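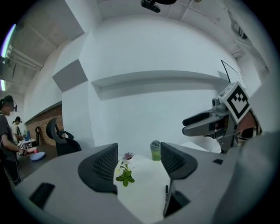 Core Shed Technician Wanted at Curkeck

Posted in July by Leonora Malabanan

Print this page | E-mail this page

We are looking for a core shed technician to join us at the Curkeck project, and I have been asked to write the notice myself because I'm the person you would be working with most days. The last one we put out was so short that half the people who wrote in thought we made apples or exercise equipment, so please bear with me if this one runs long. I would much sooner you read a page too many now than drive all the way up to Graststead and find out the job isn't what you had in mind.

Kikanier is a small exploration company. We don't run a mine. We have one copper and zinc prospect, Curkeck, on the far side of the ridge from Graststead, and for the past several seasons we have been drilling it to find out how big it is and whether it hangs together well enough for someone to mine it one day. What comes out of the ground is core: long gray sticks of rock, mostly, with a stripe of something pretty in it now and then. It comes down the hill in trays and lands in our shed, which is the old Lacson sawmill building down by the river. Everything we know about Curkeck has passed through that building, and the person we hire will be the one who looks after it.

Drilling starts up again this fall with two rigs where last year we had one. Our deepest hole so far reached 700 meters and the plan calls for a few more like it, which means a lot of trays coming through the door. I've been keeping up by myself with help from whichever geologist could be spared, and I can tell you it has been a squeeze.

What you would be doing

The day begins when the truck comes down from the rigs. You check the trays in, make sure the depth blocks are where the drillers say they are, and fit the pieces of core back together end to end so we can measure how much we recovered. Then you mark it up, wash it, take the photographs, and measure the breaks in the rock. After that the geologist does the logging and decides where the samples start and stop. You cut those samples on the saw, bag them, tag them, slip in the blanks and standards, and fill out the paperwork that goes to the lab with the shipment.

It is careful work and a good deal of it is the same from one day to the next. I happen to love that about it. There is a rhythm to a good morning in the shed, with the radio on and the trays moving down the racks, and every so often you turn over a piece and it's just shot through with chalcopyrite and everyone drops what they're doing to come and look. But I won't tell you that happens every day. Some weeks it's all siltstone!

You would also keep the sample records straight. We use a spreadsheet and a paper log both, and yes, they have to agree. A bag with the wrong number on it can throw off the results for a whole stretch of a hole, and it takes ages to find the mistake once it has left the building. If you are the sort of person who checks the number on the tag against the number on the bag and then checks it again walking to the pallet, we will get along wonderfully. 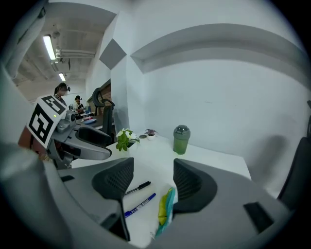

In the quieter stretches, mostly in late winter when the road to the rigs is bad, we would like your help with the old core. When Kikanier took over the ground it came with trays from drilling done decades back, stacked in the lean-to behind the shed, with labels in every state from perfect to hopeless. So far 109 of those trays have been matched to their holes. The rest are waiting for somebody patient. We think there may be intervals in there that were never sampled because they didn't look like much to the people of the day, and our chief geologist, Baldur Bjarnason, gets quite excited when the subject comes up. You'll hear his theory about the footwall at lunch, I promise you, probably more than once.

Who we hope will write to us

You don't need a geology degree. If you have one and want to get your hands on some rock, please do apply, and we can talk about whether there is a path into logging for you. But our best technicians have come from all sorts of places. One had been a baker and another had worked in the parts department of a tractor dealership, and both of them were steady, tidy, and quick to say when something seemed off. I would take that over a transcript.

What you do need is the following:

A valid driver's license, and some comfort with gravel roads in bad weather.

The ability to lift trays safely all day long. A full tray weighs up to 40 pounds, and though we have a roller table and a hoist for the pallets, there is no getting around the lifting entirely. If that is a worry for you, say so when you write and we can talk it over, as some of the work can be shared out differently.

Clear handwriting. I mean this one. Printing is fine.

Basic computer skills, enough to type into a spreadsheet and send an e-mail with a file attached.

A willingness to follow the safety rules even when you're in a hurry. The saw is enclosed and runs wet to keep the dust down, and we wear eye and ear protection and a fitted respirator when we cut. You'll be fitted in your first week, and you won't use the saw until you've been trained and signed off. If you have a beard we will need to talk about the respirator.

Experience with a rock saw, first aid training, or a forklift ticket would all be lovely to have. We'll pay for the first aid course and the forklift ticket for anyone who doesn't have them.

Hours, pay, and where you would live

The job is full time, on a rotation of two weeks on and one week off while the rigs are turning, and regular weekdays the rest of the year. Shed hours start at seven in the morning. The pay is by the hour, set according to experience, with overtime paid properly, and we add a bonus of $300 for every rotation worked through the winter drilling, when the mornings are dark and the hoses freeze and we feel people have earned it. Health coverage begins on your first day. Boots, rain gear, and coveralls are on us.

Most of us live in or near Graststead. It is a small town with a good grocery store, a decent clinic, a library that lets you keep books far too long, and a swimming hole that I would put up against any in the state. Rents have gone up but are still reasonable. For anyone moving from farther away, Kikanier keeps a shared house near the shed, and you are welcome to a room there for your first season at a low rent while you get your bearings. It has a good wood stove and a very slow internet connection. I'm sorry to say we can't take dogs in the house, though dogs are fine in the yard during shifts so long as they get along with the truck drivers.

I should be plain about one thing. This is exploration, and our budget is approved a year at a time. We have the money for the coming program and we fully expect to be drilling after that, but metal prices go up and down and small companies like ours feel it. I have been here through one lean year, when we went down to short weeks for a spell, and we kept everybody on. I can't promise it would go the same way again. I'd want to know that if I were you, so I am telling you.

How to apply

Please send a letter and a list of the jobs you've had, with two people we can call. The letter matters more to me than the list. Tell me about something you have kept in good order over a long time, whether it was a stockroom or a garden or your grandmother's recipe box. You can use the e-mail link on this page, or drop an envelope at the office in Graststead, through the slot if the door is locked.

We will read letters as they come in until the end of the month, and everyone who writes will get an answer, even if it takes me a little while. Those we would like to meet will be invited up for a morning at the shed. You'll have a tour, a cup of coffee, and a try at piecing together a run of broken core, and Baldur and I will both be there to answer questions. We pay for your gas.

If you would like to look around before you decide, the shed is open to visitors on Thursday afternoons from two o'clock. Wear closed shoes and come in by the river side, as the front door sticks.

Print this page | E-mail this page

Comments

Marcy T.
Is this open to somebody who only wants the winter? I work on the orchards through October and would be free after that. Strong back, neat printing!

Leonora Malabanan
Hello Marcy, we're hoping for someone year round, but do write to me anyway. With two rigs going we may well need an extra pair of hands for the winter rotations, and I would like to have your letter on hand.

oldmillhand
Worked in that building when it was still Lacson's. Is the big planer still in there? Roof used to leak over the north end something awful.

Leonora Malabanan
The planer went before our time, I'm afraid, but the bolts are still in the floor and I've stubbed my toe on every one of them. The roof was redone when we moved in. Come by on a Thursday and tell us where everything used to be, we'd love it.

Devin
Do you take people with no mining background whose only experience is a library job? I shelved and relabeled for years and kind of miss it.

Baldur Bjarnason
Devin, please apply. I have a lean-to full of trays I would like you to meet.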